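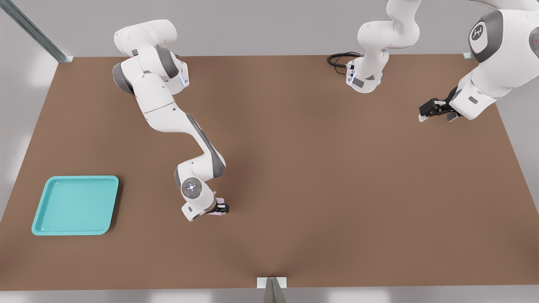 How long does a Skusten table take to arrive?
Tables in stock leave our Trasham warehouse within two working days. Made-to-order sizes take 29 days.

Do you deliver to the islands?
Yes, for a flat charge of £170. Lorna Rutherford in the delivery office will ring you to agree a date.

Can I return a table?
Stock sizes can come back within 14 days if they are unused and in the original packing. Made-to-order tables can't be returned unless they are faulty.

Will it fit through my door?
The Skusten top is 1000 mm wide and the legs come off. Please measure stairs and tight corners before you order.

Do you take away old furniture?
Not at present.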